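Bandcombe Serviced Lettings Listings: data card

Summary
A table of 2487 listings for serviced flats and apartment hotels in Bandcombe, one row per unit. Compiled from agents' public pages and the Gosselin lettings feed. Version 3 replaces the April release.

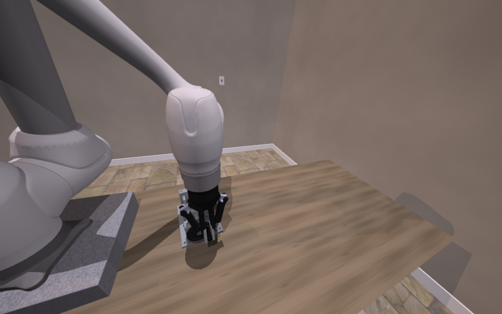

Robot arm and gripper over a wooden table, rendered view.

Contents
listings.csv holds 17 columns, including unit type, floor, bedrooms, service charge and minimum stay. buildings.csv holds one row per building, joined on building_id. Of the listings, 1198 give a floor area; the rest leave the field blank.

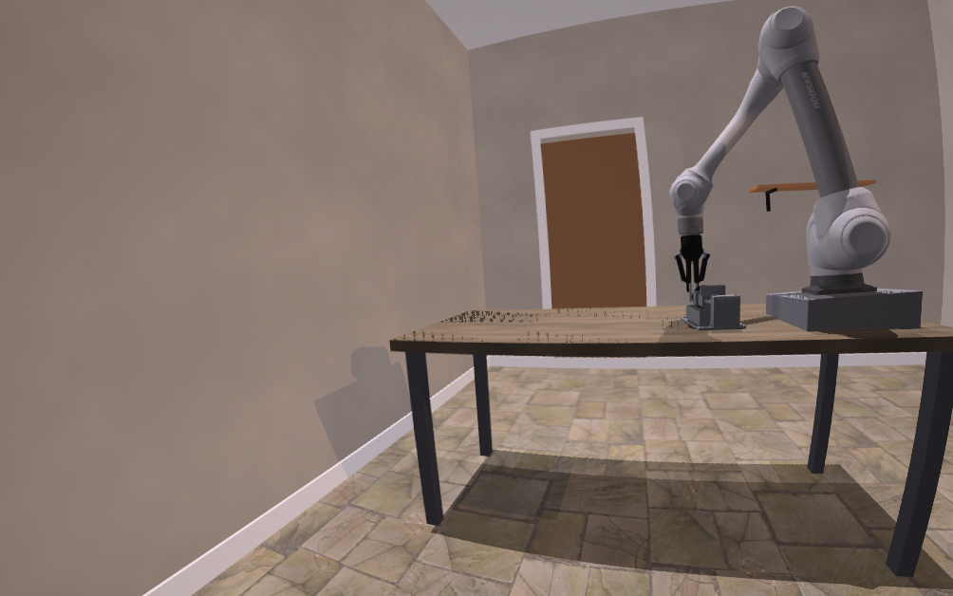 Are service charges included in the rent column?
They are held apart, in service_charge, as a monthly sum in pounds. Where an agent quotes a single figure, it goes in rent and service_charge is left blank.

Cleaning
Repeat adverts for the same unit were merged if posted within 30 days of each other. The most recent rent was kept. Building names follow the Lolex address list, so "Sterkodine House" and "Sterkodine Hse" share one id.
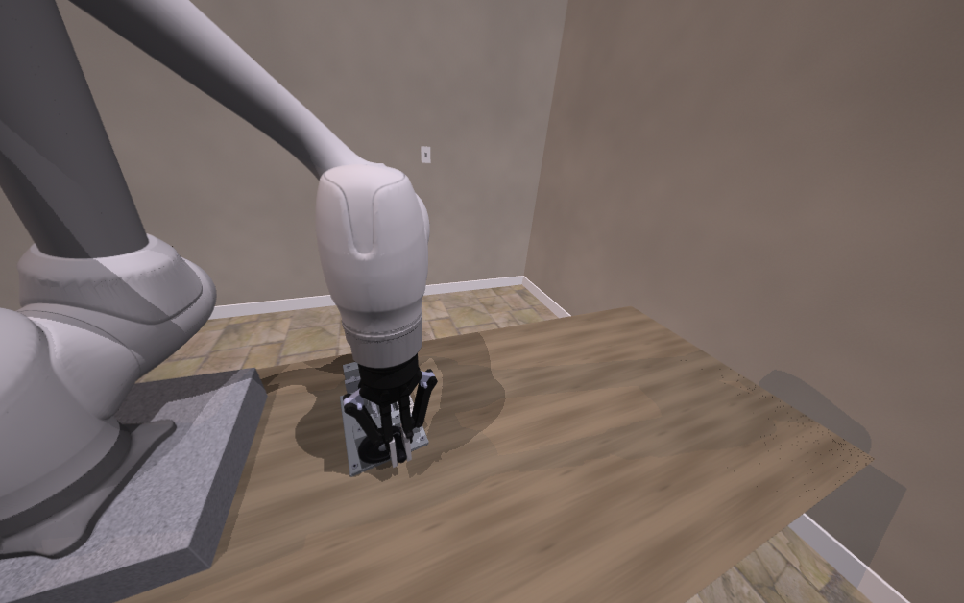

How are studios recorded?
Studios have bedrooms set to 0 and unit_type set to studio. Older rows with bedrooms set to 1 were corrected in version 3.

Known limits
Rents are asking rents. Units let privately do not appear. Penthouses are few and should not be averaged by building. Minimum stay is free text in the older rows.

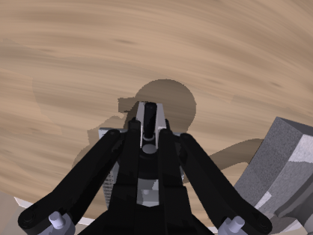

Wood-grain tabletop and black gripper, rendered from above.

Files are UTF-8, comma separated, with a header row.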